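Subject: Re: [trirkside-hair] wooden pins vs. boar, and the Great Static Question
List: Trirkside Long Hair & Scalp Care

> I've been told by two different stylists to throw out my plastic
> brush before winter. One says boar bristle, the other says wood.
> My hair is down to my waist, fine, and from November to March
> it tries to leave my head by way of the nearest sweater. Has
> anybody switched to wood and stuck with it? And how on earth do
> you wash the thing?

Switched seven years ago, stuck with it, and I have opinions, as the archive will confirm. (Search "static" and you will find me being insufferable under two different email addresses.)

Boar first. Boar is lovely if your hair is already untangled. It glides over the top, makes everything shiny, and leaves the mat underneath exactly where it was. I used one for a whole winter and looked terrific from the front. The back had to be dealt with by my sister, a pair of scissors and a certain amount of language.

Wood gets down to the scalp. It's slower, it tugs less than my old plastic one, and I crackle a lot less getting out of the car. I wouldn't say it cured the sweater problem. What helped most with that was a humidifier and giving up on acrylic.

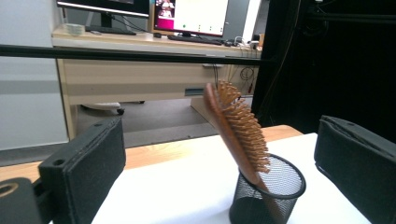
Wooden pins, rounded tips. Lives in the mesh pen holder.

The tips are what you want to look at before you buy. Run them across the inside of your wrist. If any of them scratch, put it back on the shelf, whatever the label says about forests. I had a Hunaseo that felt like brushing with a picket fence, and a Tranance that was very nice until it lost five pins in one vacation. The old Šťastný my aunt left me outlasted both of them and will probably outlast me.

Washing: you don't, much. Pull the hair out every few days with the tail of a comb. Once a month, swish just the pins in lukewarm water with a drop of shampoo, keep the back out of it, and dry it pins down on a towel overnight. Do not soak it. Do not put it on the radiator. I did both to my first one and it opened up like a baked potato.

As for oiling the wood, there is a thread from last spring with 419 messages in it, and I'd ask you to read that before raising the subject here. Some of us are only just back on speaking terms.

Start from the ends, work up, and ignore the hundred strokes business. Your grandmother had more free evenings than you do.

--
Digest readers: please trim your quotes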